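Neues aus dem Greiferlabor: zwei Fingersätze im Vergleich

Rundbrief, Ausgabe Mai

Seit der letzten Ausgabe haben wir viel Zeit am Bett verbracht. Für unser Projekt Flerkby suchen wir Finger für die Handgreifer, mit denen wir das Hantieren mit Textilien aufzeichnen. Bis jetzt hatten wir uns auf harte Gegenstände konzentriert, also Becher, Dosen und Schachteln, und dort war die Wahl der Finger fast gleichgültig. Bei Stoff ist das anders. Ein Tuch gibt nach, es rutscht, es hat keine feste Kante, und wenn der Finger nur ein wenig schief schließt, bekommt man statt einer Lage gleich zwei oder gar keine.

Verglichen haben wir zwei Fingersätze. Der erste heißt bei uns Pudura und ist eher steif, der zweite heißt Bivham und biegt sich unter Last etwas stärker durch. Beide passen auf denselben Griff. Das war für uns eine Bedingung, weil wir zwischen den Durchgängen nicht das ganze Gerät tauschen wollten. Der Wechsel dauert trotzdem länger als geplant, denn die Schrauben müssen jedes Mal mit dem gleichen Moment angezogen werden, sonst liegen die Spitzen nicht sauber aneinander.

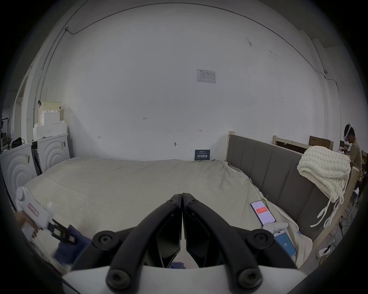

Geschlossene Finger vor dem Bett, links der zweite Handgreifer.

Die Aufgabe war absichtlich einfach gewählt: ein Tuch an zwei Enden fassen, anheben, ausbreiten und wieder ablegen. Jeder Fingersatz bekam 100 Durchgänge, verteilt auf mehrere Vormittage. Als misslungen zählte ein Durchgang, wenn mindestens ein Ende aus den Fingern glitt oder wenn die bedienende Person neu ansetzen musste. Mit Pudura kamen wir auf 23 solche Fälle, mit Bivham auf neun. Wir möchten diese Zahlen nicht zu hoch bewerten, denn wir haben mit Pudura angefangen, und eine gewisse Übung war bei den späteren Durchgängen sicher im Spiel. Eine Wiederholung in umgekehrter Reihenfolge ist schon vorbereitet.

Aufschlussreicher als die Summe finden wir die Art der Fehler. Die steifen Finger verlieren den Stoff meistens beim Anheben, also in dem Moment, in dem das Gewicht des Tuches an der Falte zieht. Die weicheren Finger halten dort besser, haben aber Mühe beim ersten Zugreifen, wenn der Stoff ganz flach auf der Unterlage liegt. Man muss dann die Spitzen leicht in die Unterlage drücken und eine kleine Falte zusammenschieben. Auf einer festen Tischplatte geht das schlecht, auf einem Bett geht es gut, weil die Matratze nachgibt.

Auch die Kamera am Griff hat uns beschäftigt. Mit dem weiten Objektiv sieht man viel vom Raum, und die Bewegung des Griffs lässt sich daraus zuverlässig berechnen. Die Fingerspitzen nehmen aber einen großen Teil des Bildes ein, und sobald der Stoff sich vor ihnen aufwölbt, ist das andere Ende des Tuches manchmal verdeckt. Wir haben die Kamera darum versuchsweise etwas steiler gestellt.

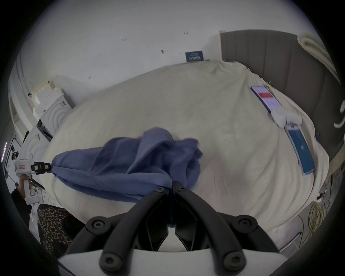
Beim Arbeiten mit zwei Händen kommt noch eine Schwierigkeit dazu. Die beiden Griffe müssen ungefähr gleich stark ziehen, sonst dreht sich das Tuch, und der Weg der einen Hand ist in den Daten länger als der Weg der anderen. Für einen Menschen ist das kein Problem, er korrigiert es ohne nachzudenken. Für das Training hätten wir es lieber gleichmäßig. Wir üben deshalb vor jeder Serie einige Male ohne Aufzeichnung.

Zur Auswertung benutzen wir unser Programm Carrier, das die Spuren beider Griffe zeitlich zusammenführt. In der alten Version gab es zwischen links und rechts einen kleinen Versatz, der bei harten Gegenständen nie aufgefallen war. Beim Ziehen an einem Tuch sieht man ihn sofort, weil scheinbar eine Hand schon loslässt, während die andere noch hält. Der Fehler ist behoben. Wer noch Aufnahmen mit der alten Version hat, sollte sie bitte neu einlesen und nicht von Hand verschieben.

Insgesamt liegen jetzt etwa 600 verwertbare Sequenzen mit Textilien vor, die Probeläufe aus dem Frühjahr eingerechnet. Als Nächstes kommen dickere Stoffe an die Reihe, zuerst Handtücher, danach ein Kissenbezug. Ob wir bei Bivham bleiben, entscheiden wir nach der Wiederholung. Die Zeichnungen beider Fingersätze liegen im gemeinsamen Ordner, und Anmerkungen dazu nehmen wir gern über die bekannte Adresse entgegen.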